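Notes for the Lendon library evening, care packages talk

Slide 1. Hi everybody, thanks for coming out. Say who I am, say the bathroom is past the copy machine. Thank Yesenia Montes for booking the room and for the cookies (eat one on stage if the laugh is there, otherwise don't).

Slide 2. How I got into this. My daughter moved to Akpalu for school and I mailed her a box the first week, and I was so proud of that box! It weighed as much as a dog. Cost me more to send than everything inside it. She called and said Mom, the jam. I'll leave the jam there for now, we come back to it.

Slide 3. Who are you mailing to? Ask for hands. College kids, military, grandparents, a friend who moved. Let two or three people talk, no more, or we'll be here until ten. Adwoa Abubakari usually has a good one about her brother, so call on her if she's in the room.

Slide 4. The letter goes in first. I mean write it before you shop. When I write the letter I remember what the person told me on the phone last time, and then I know what to buy. When I shop first I end up with socks. Read the bit from Aurelia Zaugg's letter here – she said I could – the part about the radio and the neighbor's goat. Slow down, I always rush it.

Slide 5. Weight. Put up the two receipts side by side. First box, 1371 grams. Second box, same kid, same month, 988 grams. What came out was one glass jar and a hardback. That's it. The price dropped a whole step at the Zondham counter. Tell them to get a kitchen scale and weigh as they go. Somebody will ask if the bathroom scale works. Kind of, if you hold the box and subtract yourself, but you have to be willing to know.

Slide 6. Snacks and small stuff. I do the packing on the bed, it's the right height for my back. Flat things and little packets are your friends because they slide into gaps.
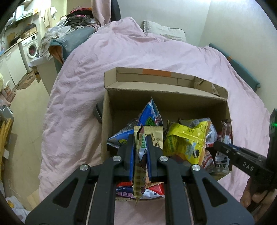
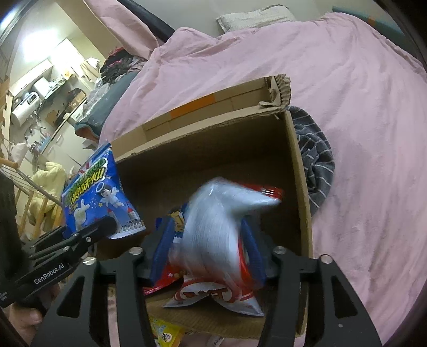
Packets and a plain brown box, on the bed

Slide 7. The jam. OK so now tell it. Strawberry, no bag around it, lid not tight, and underneath it her winter coat. Pause. Anything that can leak goes in a zip bag and then another zip bag. Same for shampoo. Chocolate I don't send after March, not where she lives.

Slide 8. Filling the space. Shake test – close the flaps, rock it gently, listen. If it rattles, it needs more padding. T-shirts, dish towels, the comics section. I quit buying bubble wrap years ago. Ott Luik packs with popcorn, plain, and people love him or they can't stand him. Let him defend himself from the floor.

Slide 9. Address. Write it on the box, and write it again on a card inside the box. Labels come off. Akosua Kpodo had one go missing for 3 weeks and the card is how it got home. Customs forms if it's leaving the country: say what the thing is in plain words. "Gift" is not a thing. "Cotton socks, 3 pairs" is a thing.

Slide 10. How often? My opinion, and you can fight me on it: small and often. A little box every month beats one monster at the holidays. My daughter says the best one I ever sent had a phone charger, tea bags, and a grocery list of mine that fell in by accident. She stuck the list on her fridge.

Slide 11. Questions. If it's quiet, bring up the homemade cookies question myself (hard ones travel, soft ones don't, and never with anything minty). If it runs long, skip the Hular tape comparison, it's on the handout.

Remind them about the sign-up sheet for the holiday packing night. Bring your own scissors. Stack the chairs before we go, Yesenia needs the room clear by nine.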